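Leslow Gossip Desk: Setting Up Your Feud Alerts

Before you start, sign in and make yourself a drink. Famous people rarely fall out on a schedule, so there is no hurry.

1. Open Alerts and choose New Feud. Type both parties' names. If only one of them knows it's a feud, tick One-Sided.

2. Pick a level from 1 to 8. Level 1 is an unfollow. Level 8 is a joint statement from two sets of lawyers. 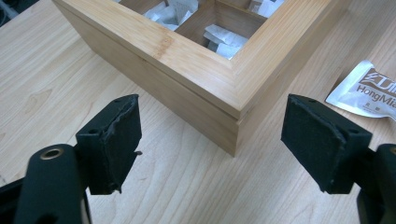
3. Set your sources. Trenwood covers talk shows and award nights. Zarnow covers podcasts, where most apologies now go to be taken back.

Note: A new account follows 2,973 performers. Reality reunions add more and bring the total to 3,307. Your phone will feel this.

4. Under Quiet Hours, enter the times you'd like to sleep. Level 8 alerts ignore this setting.

5. Turn on Merge Duplicates. Without it, a single vague post about "certain people" will reach you once for every outlet that guessed who was meant.

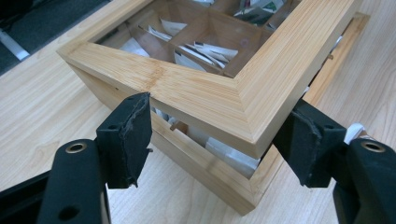
You can undo a merge from the History tab for 3 days. After that the stories stay together, even if the couple doesn't.

Caution: Do not switch on Auto-Reply while Kaczorowski Live is airing. It posts under your own name, and the fans do write back.

6. Press Save, then Send Test. The test alert concerns two soap actors and a parking space.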